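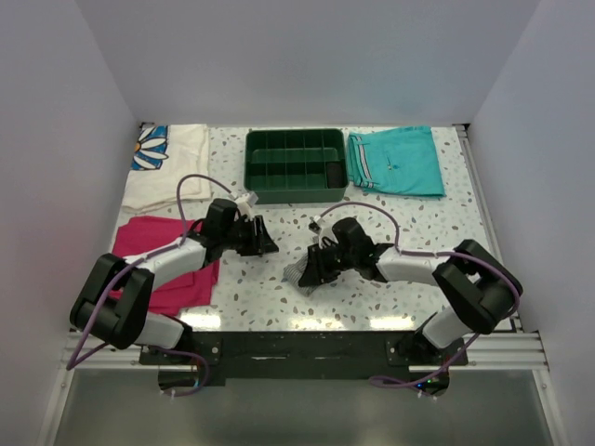
Proxy vote for a parish council by-election when the poll clerk's register shows a postal vote

Asked in: Elections and voting > Absent voting
8 votes, 2 answers accepted as useful

I am registered in the Lynch ward and there is a by-election for one parish council seat in March. I have had a postal vote for several years. I shall be working away for the whole of the month, on a site with no reliable post, so I want my sister to vote for me in person at the polling station.

I filled in a proxy application and sent it to the electoral services office by email as a scanned copy with my signature. The reply said the application had been received, but it did not say whether the postal vote had been cancelled. When I rang, the person on the desk read my entry out and it still said "postal". She said it would "sort itself out when the lists are printed".

My questions are these.

Does a proxy application cancel an existing postal vote, or do I have to cancel the postal vote separately and in writing?

If the postal pack goes out to my home address before the change is made, can my sister still vote for me at the station, or will they turn her away?

She lives in the next ward and is not on the register for mine. Does that matter?

I have looked at the council's pages and they deal with each kind of absent vote on its own, with nothing on moving from one to the other.

Edited to add: England. The by-election is for the parish only, there is no other poll on the same day.

Answer 1
14 lines, marked useful by the asker

Taking the points in order.

You can't hold a postal vote and a proxy vote for the same poll. One has to replace the other in the absent voters' record. Some offices treat a valid proxy application as a request to change the existing arrangement and some want a separate signed note cancelling the postal vote. Send the note anyway. It needs your full name, the address at which you are registered, your date of birth, the words "please cancel my postal vote" and your signature. State whether you want it cancelled for this poll only or permanently. If you leave that out they may cancel it for good and you will have to apply again later.

The deadline for changing or cancelling a postal vote is earlier than the deadline for a new proxy application. This catches people out. If the note arrives after the earlier deadline, the postal vote stands for this election whatever the proxy form says. The dates are in the notice of election, which has to be published and is normally on the council website as a PDF. Work from that and ignore any general guide, as the count of working days moves when a bank holiday falls in it.

If a postal vote is still in force on the day, the register at the polling station carries an "A" against your name and no ballot paper can be issued there, to you or to your sister. The presiding officer has no discretion on it. A completed postal pack can be handed in at the station, with the form that goes with it, but that only helps if you were at home to fill it in.

Your sister does not have to live in your ward. She has to be old enough to vote in this kind of election, eligible to be on a register, and willing. She votes at your polling station and not at hers, so give her the address. She also needs her own photo ID. Yours is of no use to her.

There are limits on how many people one person can act for. If she is already a proxy for someone else, say so when you write.

One more check: a proxy application can be made for a single poll or for a longer period. For a longer period you have to give a reason and some reasons need another person to sign. For a single date you only have to say why you can't get to the station, and "working away" is enough.

Comment by the asker: Thank you. The notice of election was on page 2 of the documents list, under "Grultular Parish". I have sent the cancellation note, this poll only, and asked for written confirmation.

Comment: Ask for the confirmation to name the proxy. Ours came back with the surname misspelt and it took 11 days to put right.

Answer 2

My husband did this for a general election and just phoned them. They changed it while he was on the line. I would ring again and ask for someone else.

Comment by Jurgita Hunt: I would not rely on a phone call. The request has to be signed, so whoever took that call must already have had something from him on paper or by email. I was a poll clerk at one station for a few years and in one evening we had to turn away a proxy whose brother was certain it had been "done over the phone". The entry had the A against it and that was the end of the matter.

Comment: Fair enough, he may have emailed first. It was a while ago.

Update from the asker

The office wrote back. The postal vote is cancelled for this poll and the proxy is in place. They also said the poll card for the proxy goes to my sister's address, separately from mine, and that she can vote without it provided she gives my name and address at the desk. Polling hours are 7am to 10pm as usual.

Marked as resolved. New answers are closed on this question.

Related questions
Can I be a proxy for two people in different wards?
Postal pack not arrived, how late can a replacement be issued?
Does a co-opted parish councillor have to stand at the next election?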